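Filed under: Opinion / Store Layout & Fixtures

The case against the flat produce table

Most small grocers still buy flat tables for loose vegetables. The tables are cheap, they stack, and every fixture catalog carries them. I think they are the wrong fixture for any shop with less than 300 square feet of produce floor, and that the tilted slatted crate should replace them.

The argument starts with sightlines. On a flat table, a shopper standing one step back sees the front row and the tops of the pile. Tilt the same crate toward the aisle and most of the contents come into view. Potatoes benefit most, being small, dull in color and easy to walk past.

The second point is reach. Merkalik, whose tiered units I have specified in several shops, sets the lower crates at a steeper angle than the upper ones. A shopper picking one-handed, with a basket in the other, can get to the back of the crate without leaning on the front board.
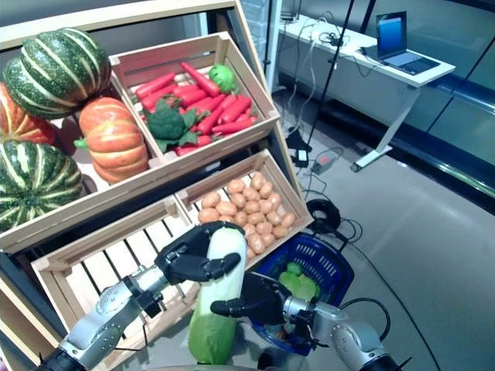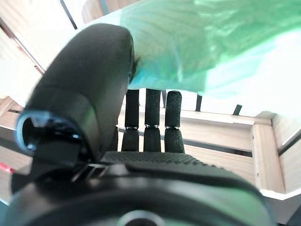
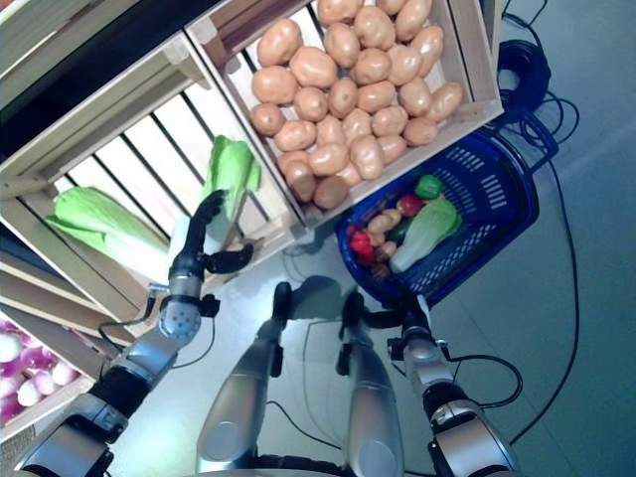
Crate shelving with carrots and potatoes (first picture); napa cabbage and a part-filled basket (third).

Heavy round goods are a separate matter. Pumpkins do not belong in a tilted crate, as their weight goes onto the front board and one removal shifts the rest. They should sit directly on the shelf, stem up where the shape permits. Napa cabbage is the borderline case. Laid on its side across the slats it holds well enough, but two layers is the limit.

Sawsan Karaki, who fitted out the Lostel shop in September, objects that slats bruise soft stock and collect dirt in the gaps. The first objection is fair for tomatoes and peaches, and I would keep those in lined trays. The second is a cleaning schedule problem. A crate that lifts out can be brushed and rinsed in a back sink. A fixed table cannot.

Cost is the usual reason for doing nothing. The Derese quote I have in front of me is $1,090 for a three-tier unit with crates, against $40 for a folding table. Set against the price of the table alone, that looks poor. It looks better once the floor area released by stacking is included in the calculation.

My remaining complaint is with finish. Unsealed softwood stains within a season under root vegetables. Dikus offers a sealed slat as an extra, and it should be standard.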